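Kinderküche und Plastikspielzeug reinigen

Haushaltstipps, 24. April 2022

Glattes Spielzeug aus Kunststoff braucht selten mehr als lauwarmes Wasser und einen Spritzer Spülmittel. Teile mit Batterien nur feucht abwischen. 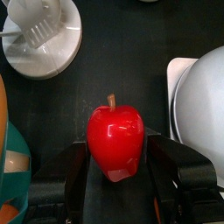 Eine Leserin aus Rotitz schreibt, sie lege alles 5 Minuten in Wasser mit 40 Grad und nehme für klebrige Stellen eine alte Zahnbürste.

Nach dem Waschen alles auf einem Geschirrtuch ausbreiten, Öffnungen nach unten. Hohle Teile kräftig ausschütteln.

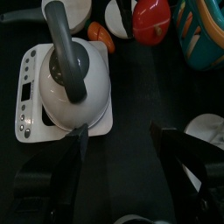 Kalkflecken gehen mit verdünntem Essig weg, ein Teil Essig auf 3 Teile Wasser. Danach klar nachspülen. Bei einem Spielkessel mit dunklem Deckel und Bogengriff sieht man die Flecken auf dem Deckel zuerst, also dort anfangen. Zwischen den Tasten am Kochfeld hilft ein Wattestäbchen.
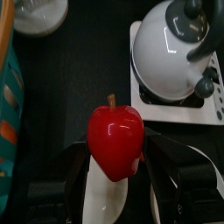

Darf Plastikobst in die Spülmaschine? Nur, wenn der Hersteller es erlaubt. Sonst von Hand spülen, denn dünner Kunststoff verzieht sich leicht.

Aufkleber mit Speiseöl einreiben, kurz warten, abrubbeln.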